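Bench Technician, Automated Teardown Line (2 openings)
Prolex Component Recovery, Prenden site
Reference: 698
Full time, day shift, on site

About the position

Prolex takes in retired office desktops under contract, tests them, and recovers working parts for resale. Until last August, processors at Prenden were removed by hand. That step is being moved to robot cells, and the bench technician job has been rewritten to match. Applicants who worked at this site under the old job description should read the duties below before applying. The title is the same but the work is different.

The Prenden line has 24 bench positions. No position is being cut in this phase. Technicians who used to pull processors now set up cases for the cell, clear stops, and inspect recovered parts. Time spent standing at a bench with a hand tool goes down. Time spent reading screens, filling out fault records and walking between stations goes up.

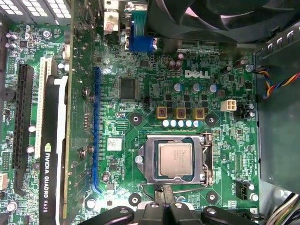
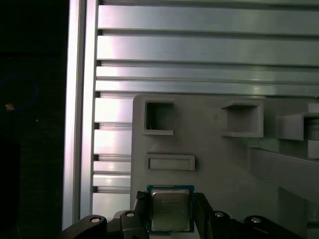
Top: open Dell desktop with the processor in its socket. Bottom: processor held in the gripper jaws.

Duties

Open incoming cases and check that the socket area is clear enough for the gripper to reach.
Remove the CPU cooler and clean the heat spreader.
Identify the board type and load the matching program. There are 224 board programs in the current library.
Release the cell after a stop, following the lockout procedure each time.
Inspect each processor for damage to the substrate and contacts.
Enter the cause of every stop in Rurnis, the fault log. Free text is required. "Arm stopped" will be sent back.
Handle by hand any unit the cell rejects, including boards with bent load plates or seized retention levers.
Report cases where a cable bundle or add-in card got in the way, with the board type.

Not part of this position: programming the arm, changing gripper parts, or electrical work inside the cell. These belong to the cell maintenance group (posting 215).

Requirements

One year of hands-on work with desktop or server hardware, paid or as part of a training program.
Able to tell common socket types apart by sight.
Working knowledge of static control.
Able to write a short, clear fault record in English.
Able to lift a desktop case to bench height repeatedly during a shift.

Robot experience is not required. All new hires complete the Sibiya course, which covers safe entry, stop and restart, and basic jog controls. The course is taken in paid hours. You may not enter a cell alone until you have passed the practical check. A second attempt is allowed.

Pay and output

Pay is hourly. The piece rate for hand removal has ended and will not be applied to cell output. Stops are tracked by cell and by board type, and individual stop counts are not used in reviews. Current staff who move to the new job description keep their grade.

How to apply

Send a resume and a half-page account of a hardware fault you traced, including what you checked first and what you ruled out. Put reference 698 in the subject line. Shortlisted applicants are invited to a bench test at Prenden, which starts at 8:30 a.m. and ends before noon. Closed-toe shoes are required on the floor. Tools and wrist straps are supplied.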